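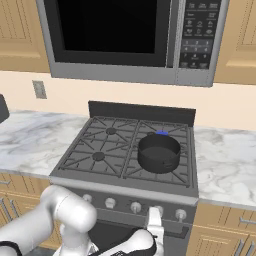

Housing and Kitchens Group, Olemwood Institute
March 1, 2024

Figure 1. A microwave mounted above a gas range, with the controls to the right of the door.

3.2 Reheating and food waste

We asked 392 households in Lilano and Mwaipopo to keep a diary of leftovers through July. Of these, 268 returned a complete diary. Each entry gave the food, the day it was cooked and what became of it — eaten cold, reheated, frozen or thrown away.

Homes with a microwave in the layout of Figure 1 were grouped with those that kept one on the worktop, as the first trial showed no clear difference between the two. Rice and cooked vegetables were the foods most often thrown away. Soup was nearly always eaten. Diaries with gaps of more than 7 days were left out.

Household size mattered more than income. People living alone cooked larger amounts than they needed and often forgot the second portion. The Clalico sample is treated separately in section 3.3.

Filed under: Food at Home > Working Papers
© Olemwood Institute | Contact | Back to top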